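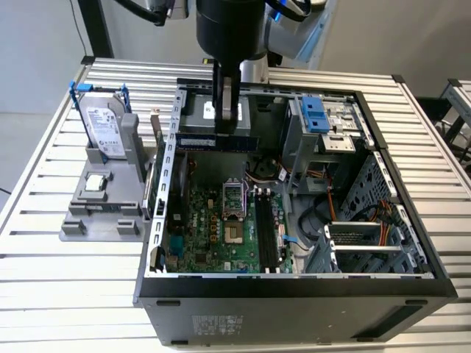

Jasosville Home Computing Club - Members' Help Pages

Old desktop very slow to start, is it worth spending money on?

Asked January 25, 2021

Hello all, I hope everybody is keeping well. I have a desktop tower that has done good service for years, but it now takes an age to get going in the morning. I can put the kettle on, make the tea and drink most of it before the desktop appears! It has 4 GB of memory and an ordinary hard drive, which is nearly full of family photos. The shop in town, Gerkis, had a refurbished one in the window and I was rather tempted, but I am fond of this old thing and I know where everything is on it. Would more memory help, or am I throwing good money after bad? I have never taken the side off a computer in my life, so please be gentle with me.

3 answers

Answer 1 (marked as helpful)
What you describe sounds very much like the hard drive to me. Mine was just the same last winter, and swapping it for a solid state one made a bigger difference than anything else I've tried. A 1000 GB one would leave you plenty of room for the photos. More memory is a nice extra if you tend to keep lots of pages open, but do look up which type your machine takes before you buy - I ordered the wrong sort and had to post it back, which was a nuisance.

Before you do anything at all, copy those photos on to something separate and check that a few of them open. Then switch off at the wall, pull out the lead, lay the tower on its side and take your time. The job took me about 30 minutes, and a good part of that was hunting for a dropped screw. 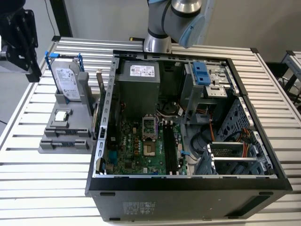

Page 2 of 3

Answer 2
just get a new one mate, life's too short

Answer 3
I'd have a look at what starts up with the computer first, as it costs nothing. Mine had Guto and two other programs loading every morning that I hadn't opened in years. If you do go for the new drive and don't fancy doing it yourself, Thammasiri will fit one you've bought elsewhere, and they were very patient with all my questions.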